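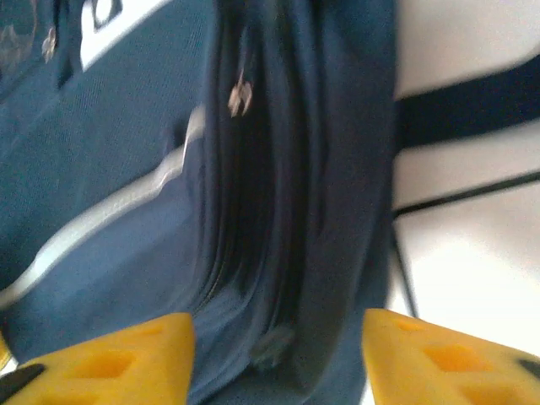

Nokuthula's verdict on the zipper notes so far is that I'm spending too long on the pull and not enough on what the cloth does next to it. She left that on a sticky note on my bench, and after a morning with the navy bag I think she's right. So, June, bag bench, starting over with the cloth!

The blue one is a joy to work on. Woven synthetic, fine weave, a bit of texture under the thumb. It goes nearly black in the folds, so I dragged the desk lamp over to the left side and left it there for the rest of the session. Please leave it there, the overhead light flattens everything and you lose the puckers.

**What I was after:** why the long zipper on this one snags when the bag is half full and runs fine when it's stuffed.

First try, bag full (two rolled towels and the old Bidari catalog). Pull ran top to bottom in one go. Did it 12 times, no snag. Lovely sound, too.

Second try, one towel out. The channel stopped running straight and took on a bow, and the cloth on both sides bunched into soft ridges on either side of the seam. Snagged on the third pass, again on the fifth, then pretty much every time. Always in the lower half. Never near the top, which surprised me, I would have put money on the top.

Third try, same load, but pinching the side panel flat with my left hand while pulling with my right. No snags in 25 passes. So it's the slack! The slider is picking up a lip of cloth from the side panel. I checked the teeth with the loupe and they're clean and even all the way to the bottom end. Nothing to fix there.

Things I want to remember:

- The side panel has more give than the front panel. Pull on each and you feel it right away. Could be cut on a different grain, could be that the front is backed with something. Need to look inside with the lining turned out.
- The reflective stripe is thin but it stiffens the front along its line. Ridges die out when they reach it. Such a nice little accident, if it is an accident.
- Small pull, hard to hold with cold hands. Joaquín wants a cord loop on it. Fine by me, but loop goes on after the slack is sorted or we'll be testing two things at once.

Compared it with the Surkier sample from the shelf (gray, same general shape). That one has a strip of tape sewn down each side of the teeth, a finger wide, and it doesn't snag at any load I tried. Heavier hand, a bit stiff to open, but it works and I kept opening and closing it just because it felt good.

Plan: baste a strip of grosgrain down the side panel edge only, long stitches so it can come out again. Use the black roll from Núñez, there's plenty left. Then repeat all three loads. If the strip does it, Po-yen can put the bag on the cycle rig and let it go to 2,000. The rig counter was showing 494 from the last job when I walked past, so zero it first.

4:40 pm. Strip is cut and pinned, not sewn. Machine is threaded with navy.

Still to ask Ignacio: do we have a second bag from the same batch? I'd love to leave one as it came.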